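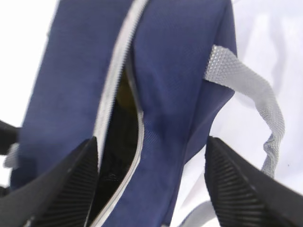
*Navy bag, grey zip, partly open*

**fennel_and_fog**
Morning all! I've been dithering since October over what to take on the coast path, and I keep changing my mind (my sister has stopped answering my messages about it). Six days, B&Bs booked, and I'd dearly love to carry everything myself. Is one soft bag daft? Luggage transfer is £74 and I'd rather spend that on cake.

**oisin_mac**
Not daft at all, but please weigh it packed before you decide! I did the Clalteo loop with nearly 390 g of just-in-case socks and cursed every one of them. Two pairs, wash one each night.

**Yanling Tan**
I'm going to disagree with Oisín, sorry love. Two pairs is fine in June, but my feet were in ribbons by Saturday. Take four, leave the second jumper.

**oisin_mac**
Four! You'd want a mule.

**bririk_walker**
Pay the £74, I say. You're on holiday, and there's a lot of up on that path.

**fennel_and_fog**
Oh dear, now I'm torn. Three pairs, then, and I'll ring the transfer people tonight to ask if they'd do only the two hilly days. Does anyone know if the café at Cimard still opens early?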